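Wike cell, right wrist: cable, finger screws, and the calibration I don't believe
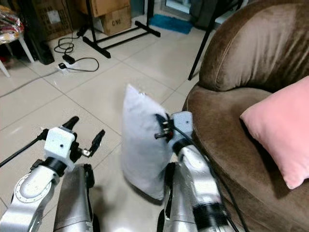
Derya Holcomb, bench technician, Tilwood shop

2025-05-05

Right gripper has been dropping out again. Status light goes amber, fingers hold where they are, Winireo logs "tool comm lost" and then two seconds later "tool comm restored" as if it had done us a favor. Left side has never done it. Same gripper model, same firmware, same everything, supposedly.

The note from the last shift says "fixed by reboot." I'd like us to stop writing that. A reboot clears the log and parks the arms, and parking the arms straightens the cable. If the cable is the trouble then of course it looks fixed for a while.

So, cable. On the right arm it comes out of the wrist housing and goes down along the outside of the arm. The Clultier setup sheet shows one tie point just below the wrist and one at the second black band, with slack between them "sufficient for full rotation." No length given. Whoever built ours left less slack than I would have. With the wrist rolled over to take a pillow by its right side, the way we have it doing at the armchair, I can feel the cable go tight before the joint gets to where the software thinks the limit is. I did this with the drives off and my hand on the cable, so it's a feel and no more than that. Still.

Tried first:

Wiggle test at the connector, arm in park. No dropouts.
Wiggle test at the connector, wrist rolled over. Two dropouts, then none, then one.
Pressed on the cable at the lower tie, wrist rolled over. Dropout nearly every time.
Same press on the left arm. Nothing.

I was told in August that this was a firmware problem and that the next Winireo release would take care of it. We are two releases on. I don't think firmware cares where I press.

Cut the lower tie and looked at the jacket. Shiny flat spot where the tie had been, no split that I could find. Doesn't prove the conductors inside are good. Rerouted with a longer loop, put a wrap of cloth tape under the new tie, and left the tie loose enough to turn with two fingers. Then the press test again: one dropout in a lot of pressing. Better, and I'm not calling it repaired. The spare cable is on order and I want the old one opened up when it comes off, so please don't throw it in the bin.

Finger screws. The small ones that hold the dark fingers on. The sheet says check every 3,000 grasps. Winireo has a grasp counter, and the counter also ticks up when the gripper closes on nothing, and it goes back to zero if the tool is re-registered, which happens with every one of those comm dropouts. Right gripper currently reads 18. I have personally watched it do more than that since lunch. So the counter is no use for scheduling anything and we should check the screws by hand at the start of the day until somebody sorts that out.

Checked all of them both sides. Left: all snug. Right: one on the inner finger took most of a quarter turn. No threadlocker on it that I could see. Took it out, cleaned it, one small drop of the removable kind, back in. The others on that finger I only snugged. I know the usual advice is to do them all at once. I'd rather see whether the one I treated holds and the ones I didn't move, because then we learn something.

Calibration. This is the part I'd argue about if anyone wants to.

After touching the wrist you're supposed to run the two-arm routine, which I did. Winireo came back with "calibration quality 100" for both arms. It has said 100 every time I've run it. It said 100 the time the left arm was plainly reaching short of the seat. I can't find anywhere in the manual what the number is a percentage of, or whether it's a percentage at all. I've asked Clultier. The answer was that values over some threshold are "considered excellent," and the threshold was not in the answer either.

So I did my own check, with a strip of tape on the chair arm and a pen mark on it. Sent each gripper to the mark, closed, backed off, sent it again, put a tick where the finger tip came down. Right arm ticks all land on top of each other. Left arm ticks make a short smear, longest in the direction toward the robot. I can live with it for soft goods. If anyone plans to hand this cell a cup, do the tape thing first and look at the smear.

Pillow runs. White pillow, right arm, pinch on the right edge, lift it clear in front of the chair and hold. Left arm waits out to the side with the fingers open. The waiting pose is fine now. It used to be closer in and I didn't like it — the wrists passed near enough that I stood there with my hand on the stop. If you're editing the script, leave the left pose alone, please, even though it costs time.

The pillow swings. It hangs off one pinch point and swings when the arm stops, and the script goes on to the next move without waiting. I put in a pause before placing. Someone is going to say the new planner compensates for swing. I read the release note too. I ran it with the planner option on and with it off and if there was a difference I couldn't pick it out by eye. The pause works. The pause stays until I'm shown something better on our own pillow and our own chair.

Pinch depth matters more than any of the settings I was told to change. Deep on the edge, pillow comes up with a fold in it and stays put. Shallow, it creeps. With velvet behind it the fingers sometimes brush the upholstery on the way in, and I suspect that's pulling the approach short, but suspect is all I've got. The pink cushion on the seat is next. It sits on a tilt, so the present approach angle is likely wrong for it, and I haven't tried.

Grip force: setting is 100 on the right, which is the factory value in whatever units those are. Brought it down until the pillow slipped, then back up until it didn't, and ended well under the factory number. No marks on the fabric either way. Wrote the working value on the tape on the controller lid because Winireo drops it at power-off. Yes, there's a save button. Try it and see.

Floor. Cables by the power strip are in a tangle again and the long gray one runs straight across the tile where people walk. Nothing to do with the wrist fault as far as I can tell, and I did check by moving each of them while watching the comm light. But I've got one intermittent already and don't want a second one from somebody's shoe. Needs a cover strip. I'll look for one in the store.

Tiles are another thing. Grout lines are shallow but the machine rocks if it ends up with a foot or a wheel on one. Park it, push on the body, see if it moves. If it does, shift it over and redo the tape check, because the calibration routine won't notice.

Still open

Right cable: swap when the spare comes in, keep the old one, write down which conductor if we find it.
Treated screw on the inner finger: check tomorrow before power-up, and the untreated ones after it.
Grasp counter: report to Clultier again, with the dropout log attached this time. Save the log before any reboot.
Left arm smear: repeat with the tape further back on the chair.
Pink cushion: nobody run it unattended.

Left the cell parked, drives off, loop on the right arm hanging a little ugly. Leave it ugly. If someone tidies it up with a tight tie I'll be doing all of this again.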